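Drundlow Kitchen Cell, Pre-Run Safety Check
Task: put the apple on the plate
Inspector: Morven Sutherland
Second signature: Eldana Alemneh

1. Emergency stop within reach of a seated adult. PASS. Tested from the good chair and the bad chair.

2. Speed limit loaded. PASS. At this setting a toddler would have eaten the apple and asked for another.

3. Gripper open and empty before start. PASS.

4. Clearance between fingertips and fruit. PASS WITH COMMENT. Narrow. Bornel's planner calls it generous, but Bornel's planner has never bought groceries.

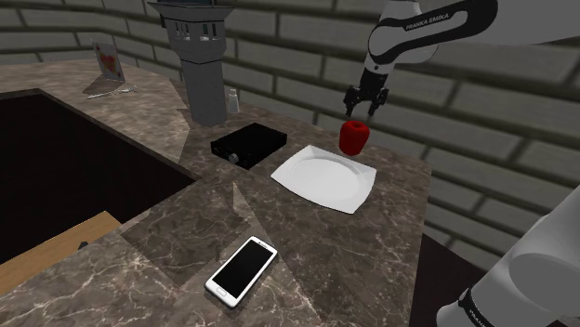
Item 4, start pose over the apple. Plate empty.

5. Counter clear of anything not in the task. FAIL. Phone in the foreground, black box with a knob beside the plate, what looks like a fork farther back. Eldana notes that real counters look like this. Agreed, and real counters are why we have a checklist.

6. Open recess at left marked as a no-go zone. FAIL. Desell's map still has it down as countertop. Fix before anything round is released.

7. Run log reviewed. PASS. 349 attempts since January, most of them successful if you accept "near the plate." Ostrowski wants to quote this as "kitchen ready." Please don't.

8. Time per apple recorded. PASS. Around 10 seconds on a good run. Dishes not attempted.

Result: HOLD, 2 items open (5 and 6). Recheck at 2 p.m.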